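Miniofen sauber halten: was ich beim Tag der offenen Tür gelernt habe

Im Juni war ich bei Drullumano, die hatten die Werkstatt für Besucher aufgemacht, und ich wollte natürlich Roboter gucken. Mitgenommen habe ich vor allem Ofentipps -- so bin ich halt!

Rawan Fakhoury hat uns gezeigt, wie man mit zwei Handgreifern das Blech aus einem kleinen Tischofen holt. Aus solchen Vorführungen sollen die Roboter das später lernen. Ich durfte auch mal ran und habe einige 22 Minuten gebraucht, bis das Blech halbwegs gerade saß (mein Mann hat sehr gelacht).

Daheim mache ich es jetzt so:

Blech vorne an beiden Ecken fassen und gerade ziehen, dann verkantet es nicht.

Vor dem Ofen eine Blechlänge Tisch frei lassen.

Krümel erst ausbürsten, dann 4 Esslöffel Natron mit etwas Wasser anrühren, aufs kalte Blech streichen und über Nacht stehen lassen.

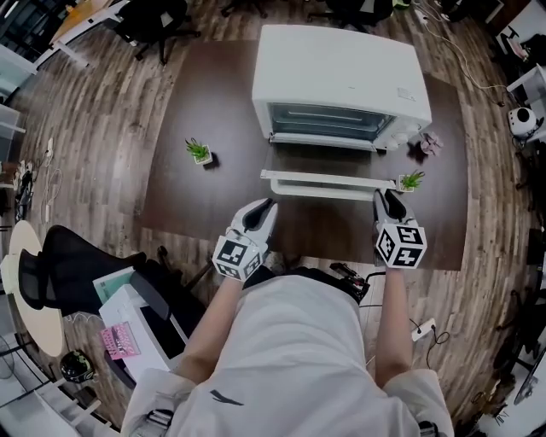

Mit zwei Greifern, einer am weißen Ofenblech, Vorführung bei Drullumano

Die Scheibe wische ich mit 80 ml Essig auf einen halben Liter Wasser -- aber bitte den Stecker vorher ziehen!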